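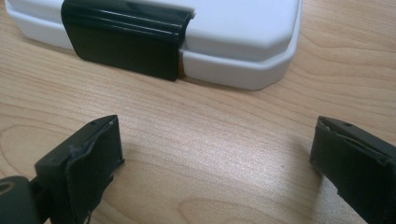 Dinex wants its arms to learn by being shown, and the engineer who runs the Mildale bench has doubts. "We recorded 1275 demonstrations of opening a latch," she said. "We kept 817. People talk about the first number."

Her team works with hand-held grippers. A person squeezes, pulls and lets go, and the recording becomes the lesson. I asked if that beats driving the arm by remote control.

"It's faster. Better, I don't know. Your wrist does things the arm can't copy – you only learn that when it stalls."

The Pudberg office reports 61 percent success on cases the arm had never met. She wouldn't repeat the figure as her own. "Same table, same lamp. Move it to a kitchen and call me."

So why carry on? She took a while to answer. "Programming it line by line was worse. I did that for 2 years." She expects to throw out most of the May recordings as well.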